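Werkstattbuch, Sonntag, kurz nach acht

So, Kaffee steht, Heizung läuft, weiter mit der Cikham-Glasur. Gestern Abend habe ich den Ofen noch zugemacht und mir geschworen, vor morgens nicht reinzugucken - hat natürlich nicht geklappt, um elf stand ich nochmal davor und hab auf die Anzeige gestarrt. 202 Grad, also Finger weg und ab ins Bett!

Heute früh dann ausgeräumt. Die Probeplättchen mit dem Ton aus Molitau sind viel besser geworden als beim letzten Mal, kaum Nadelstiche, und der Rand bleibt schön hell. Nur Reihe 2 ist wieder so milchig (die mit dem höheren Kreideanteil, Wolfram, du hattest recht, ich geb's ja zu). Ich glaube inzwischen, dass ich zu dick tauche. Natsumi zieht ihre Sachen ganz flott durch den Eimer und hat das Problem nie, ich steh immer da und zähle im Kopf viel zu langsam. 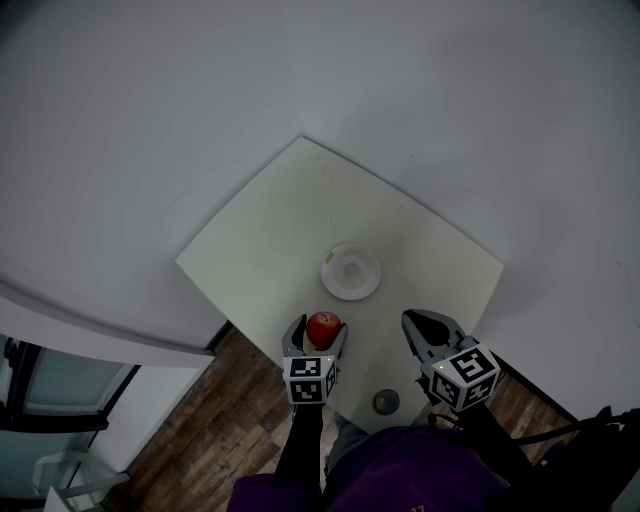 Was mich mehr beschäftigt, ist die Haarrissgeschichte. Zwei Schalen haben beim Abkühlen gesungen, so ein feines Pling alle paar Minuten, eigentlich ja hübsch, aber für Essgeschirr taugt das nichts. Hab jetzt die Quarzmenge etwas hochgesetzt und eine neue Charge angerührt, 2000 Gramm trocken, zweimal durchs feine Sieb. Steht im Eimer mit dem blauen Deckel, bitte NICHT mit der alten zusammenkippen, auch wenn die genauso aussieht!

Nächster Versuch: gleiche Kurve, aber oben 30 Minuten halten und dann langsamer runter. Wolfram Frerichs meint, das Halten bringt bei dem Ton gar nichts, ich will's trotzdem sehen. Falls es wieder singt, probiere ich die Masse von Skavitz, davon liegt noch ein angebrochener Hubel im Keller (hoffentlich nicht knochenhart, die Tüte war mal wieder offen).

Ach ja, und die Ofenplatten brauchen dringend neues Trennmittel, an der mittleren klebt ein Glasurtropfen, den ich nur mit dem Schleifstein wegkriege. Mach ich im September sowieso alles, wenn der Kurs Pause hat.

Offen: Kegel nachbestellen. Natsumi Amano fragen, wo ihr Tauchzangen-Ersatz herkam. Siebe ordentlich auswaschen - ja, ich meine mich selbst.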